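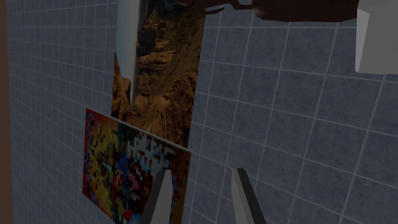 Back from the bus depot, feet killing me

April 9, 2022

Okay so I promised a write-up and I've already had three texts asking where it is, so I'm doing it now with my shoes off and a bowl of cereal, and if it rambles, it rambles.

For anyone new: Prolow runs the buses between Hesow and Tritberg, and in January they put up a notice saying the 28 would stop running past the hospital. It would still exist, sort of. It would go from Hesow to the shopping center at the edge of Tritberg and turn around. If you wanted the hospital, or the community college, or anything on the east side at all, you'd change to another bus that comes once an hour and doesn't run after six. The notice was one sheet of paper taped inside the shelters. In my shelter it was taped upside down.

I've been riding the 28 since high school. I rode it to my first job and I rode it home from having my gallbladder out, sitting very, very still. So yes, I took it personally! I'm not going to pretend I started out with some big view on regional transit. I started out mad about my bus.

Anyway, the petition. We closed it last night with 3,961 names on it, paper and online put together, with the doubles taken out. (I did the doubles. It took me most of an evening and there is a man in Hesow who signed it five times in slightly different handwriting, and sir, I love you, but I could only keep one.) Today was the day we walked it over to the Prolow office at the depot, and that's what all the fuss was about if you were stuck behind us on Mill Road. Sorry. Kind of.

We met in the parking lot behind the Wijesinghe bakery at nine. I got there early and the bakery had put out a tray of those cheese rolls for us, still in their paper, with a note that said GO GET EM. I ate two before anybody showed up. Then people started trickling in and it was a much better mix than our first meeting, which was basically me, my cousin, and a guy who thought it was about parking. There were nurses coming off nights. There was a whole row of students with a bedsheet banner that said WE CAN'T WALK IT, WE TIMED IT, and they had! They walked from the shopping center to the college in March and it took them an hour and ten minutes along a road with no sidewalk for half of it.

Gordon Gagnon brought his megaphone. If you've been to anything in this county you've met Gordon's megaphone. He had it at the library thing and at the mill thing before that, and it has a siren button on it that he always swears he won't press. He pressed it before we'd even left the lot. A dog started howling in one of the apartments over the bakery and kept going until we turned the corner.

The walk itself is only a mile and a half, and the plan was to stick to the sidewalk. That lasted until the railroad bridge, where the sidewalk is closed (it's been closed since I don't know when, that's its own blog post) so we all had to go out into the road in a long skinny line. A police car came along behind us with its lights on but no siren and just sort of rolled at walking speed. I went back and talked to the officer for a minute. She was nice about it. She asked how far we were going, I said the depot, she said fine, keep moving, and that was our entire encounter with the law. I know a couple of people were hoping for something more exciting.
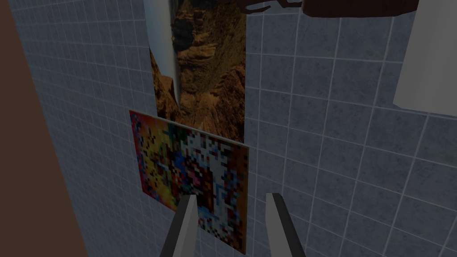 What I didn't expect was the drivers. Three different 28s passed us going the other way and every one of them honked. One of them opened his window at the light and yelled something I couldn't hear but he was grinning. I'd been nervous about that part. The drivers haven't been able to say anything in public, and I never wanted it to look like we were mad at them. I'm putting that in writing here too: be nice to your driver. They didn't draw the map.

So we got to the depot a bit after ten and the gate was shut. There's a little intercom, and I pushed the button and said we were there to hand in a petition, and the voice said there was no one in the office who could accept it. I had emailed them two weeks ago! I had a reply! I read the reply out loud into the intercom, including the part that said "a member of our team will be available to receive your materials," and the voice said hold on, and then there was nothing for a really long time.

I'll be straight with you, this was the low point. It was windy, the banner kept folding up on itself, and some of the night shift nurses had to go home and sleep, which, of course they did. Gordon wanted to press the siren again. I said no. He asked again in a few minutes and I said no again. A kid asked me if we'd lost.

And then Tiruwork Ejigu got up on the low wall by the gate and started talking. I'd asked her before if she wanted to speak and she'd said no thank you, she wasn't a speaker, she'd carry a box. She goes to dialysis at the hospital. She's been doing it for a few years and the 28 drops her right at the door. She didn't use the megaphone and we all had to squash in close to hear. She just told us what her day would look like with the new route, what time she'd have to get up and where she'd be standing and for how long, on the way home, when she feels at her worst. Then she said that she'd called Prolow to ask what people like her were supposed to do, and they'd told her to plan ahead. She said it perfectly flat. "They told me to plan ahead." And she got down.

I've been to a lot of rallies and I've heard a lot of people shout, and I don't think I've ever heard a crowd go quiet like that. Even Gordon had his hat off.

It was maybe ten minutes after that when the gate opened and a man in a Prolow fleece came out. He was the operations manager, or deputy something, he said it fast and I was busy trying to get the lid back on a box. He looked cold and like he'd been picked for this by losing a bet. I gave him my speech. I'd practiced it in the shower all week and I still skipped the entire middle. The parts I did say were: keep the 28 going to the hospital, keep it going in the evening, and hold a real public meeting in Tritberg before anything changes, at a time when working people can go. He said he'd "pass it up the line." I asked him when we'd hear. He said he couldn't give me a date. One of the students said "plan ahead!" from the back and everybody laughed, and to be fair to the guy, he went a bit pink and said he'd try to have something to us in two weeks. I wrote it down in front of him and asked how to spell his name.

He took the boxes. There were more of them than he could carry so a few of us helped him get them inside the door, and that's as far as we were allowed in.

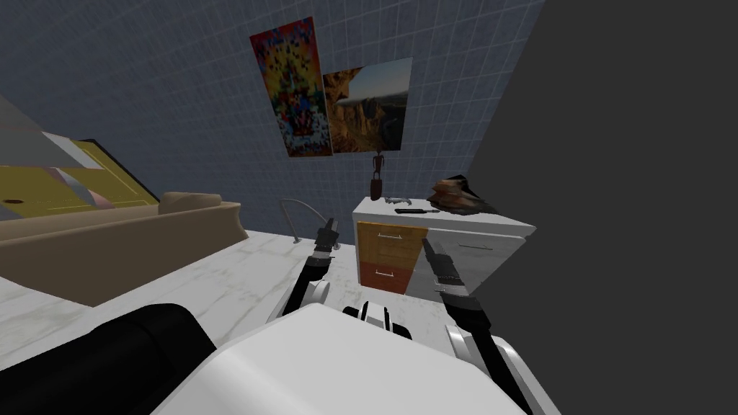 Then we stood around for a while the way you do. Somebody had a thermos. The woman from the Tritberg paper came, late, and got everyone to hold the banner up again, and I talked to her for far too long and I'm already worried about which bit she'll use. If I'm quoted saying that Prolow "couldn't run a bath," I did say it, but I said it as a joke and I'd asked her not to write it down.

And then we all took the bus home. The 28! Packed to the doors, standing room only, singing. I had somebody's elbow in my ear from the depot to the bakery and I didn't mind a bit.

A few bits of business before I go lie down.

The county transportation board meets in May and the route change has to go past them before it's final. That's the meeting that matters. There's a public comment slot at the start and you have to put your name down ahead of time, on paper, at the county building, and I will drive anyone who needs a ride there to do it. You get two minutes. Write it out, read it to your cat, time it. Mine ran to six the first time I tried.

If you can't speak, write to them. Your own words are better than a form letter, even if it's only a few lines. Say which stop you use and what you use it for. Say what happens if it's gone. Please be polite. I'm looking at a certain relative of mine who knows exactly who she is.

If you signed the paper petition and put your phone number on it, we're not going to call you out of the blue. The sheets we handed over were copies with the phone numbers blacked out, and the originals are at my place in a drawer.

We still need somebody who can speak Spanish at the table outside the shopping center next month, and somebody with a folding table that has all four legs. The one we've been using belongs to my mother and she would like it back.

Also, whoever left a green scarf on the wall by the depot gate, I've got it. And whoever took home my good umbrella instead of theirs, mine has a wooden handle and yours has a hole in it.

I'll post as soon as I hear anything from Prolow. Thank you for coming, thank you for walking in the road, thank you to the bakery for the rolls. My cereal's gone soggy.

Recent posts
Doubles, triples, and the man who signed five times
We timed the walk to the college
Notes from the first meeting (bring your own chair)
What the notice in the bus shelter says, right way up
Sidewalk closed at the railroad bridge, again
Soup for a crowd, cheap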